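Ranked rewards stuck at tier 40 after the season rollover in Gandora

Posted by Gil-soo Yang, January

I play Gandora on PC and on a tablet, both linked to the same Vunier account. Before the rollover I had finished tier 40 of the reward track on the paid side. After the rollover the new season started normally on PC, but the tablet still shows last season's track with tier 40 marked "claimable". If I press claim, the spinner runs and then I get error 113. The shards are not added.

What I have tried so far:

- Logging out and back in on both devices.
- Clearing the cache on the tablet from the in-game menu.
- Claiming on PC. There is no old track on PC at all, so nothing to claim.
- Restoring purchases in the store page. It reports that there is nothing to restore.

The tier 40 reward was 160 shards and the Clultamari card back. The card back is in my collection on both devices. The shards are on neither. My match history is correct on both, and so is my rank, which suggests to me that the account link itself is working.

I would like to know whether the shards are lost, and whether reinstalling on the tablet is safe. I have custom deck folders on the tablet which do not appear on PC, and I do not want to lose those. I have a ticket open with support but have only had the automatic reply.

deckwright_b

Error 113 is a season mismatch. The client sends a claim request with a season number in it, the server compares that with the current season, and if the two differ the request is refused. It says nothing about whether the reward was granted. The tablet is holding an old copy of the track and keeps asking for something the server has already closed.

The in-game cache option does not help with this. It clears card art and sound files only. The track data is kept with the profile data, and that is refreshed only when the client does a full sign-in. Logging out and straight back in normally reuses the saved session, so you get the same stale profile again.

To force a full sign-in:

1. Close the game on both devices. Close it fully on the tablet, do not leave it in the background.
2. In a browser, open your Vunier account page, go to Devices, and remove the tablet.
3. Wait until the tablet has gone from the list. It can take a few minutes.
4. Start the game on the tablet. It should ask for your email and password. If it goes straight to the main menu, the session was not dropped and you need to repeat step 2.
5. Open the reward track before you play a match.

As for the shards, look in the mailbox, not the track. Unclaimed paid rewards are sent by mail at the rollover, and they do not go into your balance until you open the message. The card back was probably delivered separately because cosmetics are added as soon as the tier is reached, with no claim needed. Currency is not handled that way. The mailbox has 2 tabs and the rollover mail goes into the second, under "System". There is no notification dot on that tab on tablets, so it is easy to miss.

Do not reinstall yet. Folders are stored locally. The decks in them are on the server, but the folder names and the sorting are not. If you do have to reinstall, export the layout first from Collection, Options, Export layout, and copy the file somewhere outside the game's own directory. Uninstalling removes that directory, and the export with it.

One more thing to check is the region on the account page. If the tablet was set up under another region it will have its own rollover time, and for a few hours the two clients can disagree without anything being broken. Your description sounds longer than that, but it takes a moment to rule out.

hexfold

same thing happened to me last season, just reinstall it. took five minutes and the new track was there. didn't have folders though so can't say about that

Yatsenko

I agree with deckwright_b on the cause, but not entirely on the mailbox. System mail is only generated if the tier counted as complete at the moment of the rollover. If your last match ended close to the deadline, the client may have shown tier 40 before the server had recorded it. In that case there is no mail and only support can add the shards by hand. They will want the match ID, which you get by opening the match in your history and pressing the small "i" in the corner. Add it to the ticket you already have. A second ticket goes to the back of the queue and the two are then merged under the later date.

Also worth attaching is a screenshot of the claim error with the client version visible. The version number is at the bottom left of the settings page.
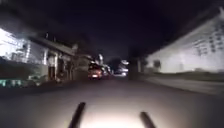
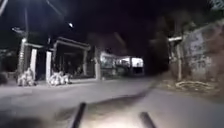
If the version on the tablet is lower than on PC, update before doing anything else. The tablet store often lags behind the PC release, and an old client will go on requesting the old track after a full sign-in. Turn off automatic login as well while you are testing, or you will not be able to tell which of the changes had an effect.

On the export, the layout file is plain text. Open it after copying and confirm that your folder names are in it. I have seen it come out empty when the export was run with a collection filter switched on. Clear all filters, export again and compare the two files.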